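# Chapter 2: Things That Fit Together

Marlene Nolte kept the parts for her first bookcase in a biscuit tin, and when the bookcase was finished the tin still had eleven screws in it. The bookcase stood for years. She has never found out what the screws were for, and she no longer lends out the tin.

Most of us learn about joints this way, by owning something that has them. A drawer sticks. A lid from one saucepan nearly fits another. The Mudier shelving in the school library at Wurnton comes apart if you lean on it at the left-hand end, and every year a new class discovers this for itself.

In Chapter 1 we looked at single parts and how they are measured. We now turn to what happens when one part is asked to hold on to another. Three words will do most of the work:

- **Clearance** is the gap left between two parts so that one can move inside the other.
- **Interference** is the opposite: one part is made very slightly too big for the space it goes into, and has to be pushed.
- **Clutch** is the grip you get from that push, and the thing you curse when you want the parts separate again.

A drawer needs clearance. A cork needs interference. A toy brick needs a small, well-judged amount of interference, so that a child can build with it, a parent can take it to bits, and neither of them has to use their teeth. (Both will.)

Bricks are useful to us for another reason. The studs are set out on a regular grid, so any brick has only certain places it can go. You can be wrong by a whole stud, and people often are, but it is quite hard to be wrong by half of one. Bontu Woldegiorgis, who taught this course before either of us, used to hand out 80 bricks on the first Sunday of the workshop and collect 53. She called the difference wear.
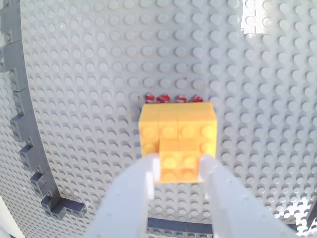

*Figure 2.1 Two yellow bricks held over a grey LEGO baseplate, the smaller partly overlapping the larger. Note the regular rows of studs.*

Before reading on, find two things at home that push together and two that slide. Take them apart and put them back. Write down which pair was harder to separate, and where you had to put your thumbs. If anything is left over at the end, keep it in a tin and bring it to the next class.

## 2.1 Loose, snug and stuck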